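Vandosent Open Day

The Vandosent Open Day is a public demonstration of two-armed robot handling held each March at the Halik workshop. It is organized by Vandosent, a small engineering group that develops control software for table-mounted arms, and is open to visitors without registration. The event takes its present form from a private showing arranged by Dede Darko for suppliers, which was opened to the public the following year.

History

The first showing consisted of a single arm moving blocks between trays. Darko, then head of the workshop, considered the task too simple to show the limits of the software and asked for work that needed both arms at once. Etornam Antwi rewrote the control program over the winter, and the two-armed station was shown at the next open day under the name Prasus. The name was later applied to the software as a whole.

Attendance at the most recent open day was 276. The doors were moved from noon to 10 a.m. in the same year, after the morning school groups and the afternoon public had overlapped at the station. Visitors are now admitted in batches and may stay for as many runs as they wish. A proposal to move the event to a larger hall was considered and dropped, as the station would have had to be dismantled and calibrated again on site.

Program

The day opens with a short talk on the recording of handling tasks, given in recent years by Philomena Akolgo. Runs at the station follow until the midday break. In the afternoon the workshop benches are open, and staff answer questions on gripper maintenance, cabling and the cost of parts. A closing session for teachers was added by Nhyira Ofori, who also wrote the printed guide handed out at the door.

Visitors do not operate the arms. A line on the floor plan in the guide marks the standing area, and the operator may stop a run at any point. Stopped runs are logged with the completed ones and are not repeated for the audience unless time allows.

Demonstration tasks

The tasks are chosen from household and canteen work. The standard set has three parts: folding a cloth, sorting cutlery and placing a paper cup in a wire holder. The cup task is considered the hardest of the set. A paper cup deforms under light pressure, and a grip that is too loose lets it turn as it is lifted. The holder adds a second difficulty, as it can slide on a smooth tabletop when touched. 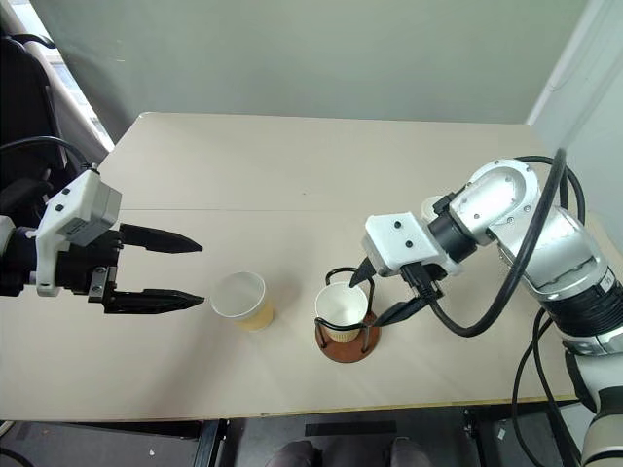
Cup task at the two-armed station, with one cup standing free and one in the wire holder.

Both grippers at the station have long, pointed fingers. These reach into narrow gaps, such as the space between a cup wall and a wire loop, but have a small contact area. Antwi has described the choice as a compromise - a padded finger would hold the cup more securely but would be harder to bring in beside the holder.

A run is counted as complete when the cup is seated and both grippers have been withdrawn. Small shifts of the holder are allowed. Tipping a cup ends the run, and the operator resets the table by hand.

Recordings

Runs made during the open day are added to the Yakubu archive, which is kept by the workshop and holds up to 2,000 runs before older material is moved to storage. Each entry gives the task, the software version and the reason for any stop. Kwame Kyei, who maintains the archive, has noted that open day entries contain more stops than those made in ordinary working hours. Separate figures for the two groups have not been published.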